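Our cell rules used to live in a long document that Shoaib Bajwa wrote before he moved over to the Danton team. I think I read it twice in my first year. So in April I sat down and cut it to a single page, and a few people have asked to see what made it onto the page, so I'm putting it up here with my notes.
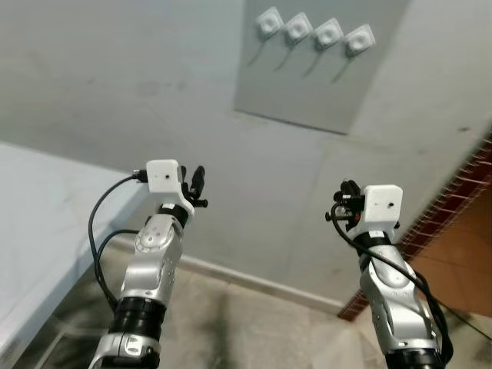
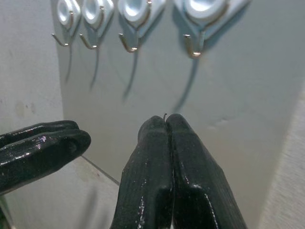 Two arms and four wall hooks, plus the hooks closer in.

Okay, rule one. Cables get checked before power, every time. I run my hand from the connector at the gripper all the way down and I'm feeling for kinks, loose plugs, tape that's gone gummy. We leave a loop in the cable on purpose so the wrist can turn, but a loop is also a thing that snags! My rule is that you move every joint slowly to both ends of its range and watch the loop, and if it touches the table or the other arm you stop and re-route it. Yes, even if it was fine yesterday.

Rule two is speed. Anything new runs at 19 percent. That's a funny number, I know. It was 20 for ages, and then Bjartur Overgaard typed it wrong in the Illix config and we all liked it so much that it stayed. After ten clean runs you can go up to 70, and I don't let anyone go past 80 with both arms working in the same space. (There's a grumpy crowd over at Tundier who will tell you 80 is timid. They also go through a lot of fingers.)

Rule three, and I got the most pushback on this one: one person holds the stop button, and that person does nothing else. No laptop, no phone, no "can you just hand me that screwdriver". If you want to fix something, the arms are stopped first and you say so out loud. It felt silly for a week and now I do it in my own kitchen.

Rule four is for small parts like hooks, clips and bits of wire. Teach the approach from more than one angle, and look at it through the wrist view as well as the head view. Things that look lined up from above can be a finger's width off down at the gripper. I also want the fingertips wiped at the start of a shift, and whoever wipes them signs the sheet.

And the log. Write down the stops, including the boring ones. We're closing in on 2000 entries now and I go back to them more than I go back to any manual.

I'm still arguing with myself over whether gloves belong on the page. Bjartur says yes, I say it depends on the job, so for now it's penciled in the margin.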